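How to measure hunger in a small household survey?

Posted by Ertuğrul Aydoğan, 23/02/2026

Hello everyone. I work for a small food aid group in the district of Fernbridge. We want to know how many families in our area do not have enough food during the year. We have money for one survey of 900 households and we have 17 interviewers, most of them new to this work.

My problem is the choice of questions. One colleague wants to ask what each person ate in the last 24 hours. Another wants to ask only if the family worried about food. I am afraid that the first way takes too long and the second is too weak. Also, the harvest here ends before we start, so I think people will answer that everything is fine. How do other groups solve this? I am sorry if my English is not always clear.

Lu

Your two colleagues are asking about different things, so first please decide what you want to report. Worry about food tells you about access. The list of foods tells you about diet. A family can eat every day and still eat only rice and tea.

For access, I would use a short set of yes or no questions with a fixed recall period. Did you skip a meal, did you eat less than you wanted, did the house run out of food, did somebody go a whole day without eating. Keep the order from mild to severe. Do not change the wording in the field, and translate it with two persons who do not see each other's work.

For diet, you do not need the weight of each food. Ask by food groups, yes or no, for the day before. In our survey in Plornano this part was finished in 7 minutes when the interviewer was well trained. If yesterday was a wedding or a religious feast, write it on the form.

About the season, you are right to be afraid. We asked two times about the same questions, one time for the last month and one time for the last year. The answers for the year were less exact, but they showed the hungry months which the other answers did not show. 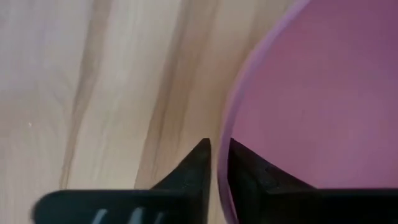 Also please test the form with roughly 40 families before the real work, and do not include these families in the final result. After our test we had to rewrite the question about borrowed food, as in the local language it sounded like an accusation.

Fergus Cruickshank

Agree with most of this. Ask the person who cooks, not the head of the house. And talk to her alone if you can.

Dorkico

We just asked the village leaders which families were poor. Much cheaper and you get a list the same day.

Lu

Dorkico, this can help to plan the visits, but I would not use it as a measure. Leaders forget the families who came recently, and sometimes they remember their cousins very well.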